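Ellari - About us

Print this page | E-mail this page

Ellari folds other people's clothes. We have tried grander ways of putting it, and a consultant once offered us "wardrobe wellness", but folding is what we do, along with sorting, packing, storing and bringing it all back when the weather turns.

We started in a rented room on Ritchie Street with 8 shelves and a kettle. The shelves are now in our store at Folluvside, which holds 4000 bags and smells strongly of cedar. The kettle has been replaced twice.

Who uses us

People with small flats and large coats, mostly. Also parents of students, and a theatre company whose capes have a shelf of their own and deserve it. Most customers book the seasonal swap: we come to you, fold the winter things on whatever flat surface you can offer, and take them away until you start complaining about the cold. The smallest booking is 20 items. The largest so far was 200, of which a startling share were grey jumpers.

How we fold

We work to the Trondimura method, named after the house where we spent a wet February arguing about sleeves. It runs to four rules.

1. Empty the pockets. We return coins, keys and, with tact, letters.

2. Do up every zip and popper before anything is folded. An open zip will chew whatever it is packed against.

3. Lay padded things out on the bed and take hold of a proper fold of the fabric. A quilted jacket pinched by a single thread of its shell will sulk for months. Smooth the puckers afterwards, and leave the bulky part at the top until last.

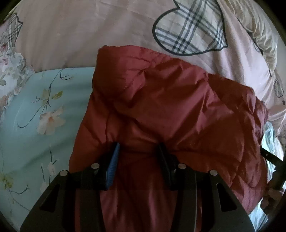
4. Never squash down flat. Vacuum bags save a lot of room and give you back a pancake in October. We use cotton ones and bigger shelves.

What we don't do

Ironing. We get asked every week - the answer is still no. We also leave wedding dresses to people with steadier nerves.

Visits to the Folluvside store are by appointment, any day but Sunday.

Filed under: Our story, Folding and storage

Contact | Copyright Ellari | Back to top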